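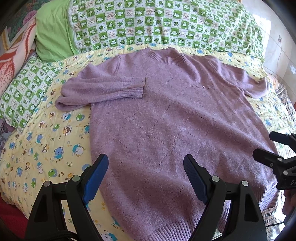 The End-of-Season Sweater Job, Done on a Bed

March 4, 2026

Most sweaters are not worn out by wearing. They are worn out by hangers, by hot water, and by months at the bottom of a pile with something heavy on top. The repair counter at Sowa, a small knitwear shop in the Plarkwood neighborhood, took in 354 sweaters last year. Of those, 60 had shoulders stretched into points by a wire or plastic hanger, and the owners of most of them asked whether it could be steamed out. Sometimes it can.

The fix costs nothing. Sweaters should be folded, and the best place to fold them is a bed. A bed is wide enough for both sleeves, it sits at a decent height, and a cotton sheet has just enough grip to keep the knit from sliding around.

Start with the sweater front side up and the neckline away from you. Pull the hem straight first, then smooth upward with flat hands. Don't tug at the cuffs. Ribbing stretches easily and goes back slowly, and a pattern with eyelets in it will pull out of line along with the cuff. If long creases run across the chest, lift the body at both sides, let it drop, and smooth it again.

Sleeves come next, one at a time. Fold the first in over the chest and get it lying flat before you reach for the other. A sleeve left in a bunch makes a lump, and the lump presses into whatever goes on top of it.
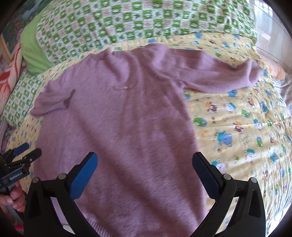
One sleeve in, one still out. The cuff should be flattened before the body is folded.

With both sleeves in, bring the hem up toward the neck, once for a drawer and twice for a narrow shelf. Thick knits do better with one fold. Fuzzy ones do too, and they shouldn't be packed tight, as the brushed surface mats under weight.

Check for pills while the sweater is spread out. They gather under the arms and along the sides, where the sleeve rubs. A battery shaver is fine on a smooth knit. On a brushed one, use small scissors and go slowly — a shaver takes the fuzz along with the pill. Look over any buttons as well, and snip loose threads instead of pulling them.

Wash before storing, even if the sweater looks clean. Moths go for sweat and food as readily as they go for wool. Fibers such as acrylic are of little interest to them when clean, but old stains set over a summer and are hard to lift in August.

As for what to put them in, a cotton bag or a lidded box will do. Viviment makes a zippered canvas bag that holds four thick sweaters, and Konosa sells a shallower box meant to slide under a bed. We tried both through last summer. The Konosa box was easier to get at, but its lid bowed when we overfilled it. The Viviment bag kept its shape and took up more of the closet than we wanted to give it.

Label the end that faces out, and put the heaviest sweaters on the bottom.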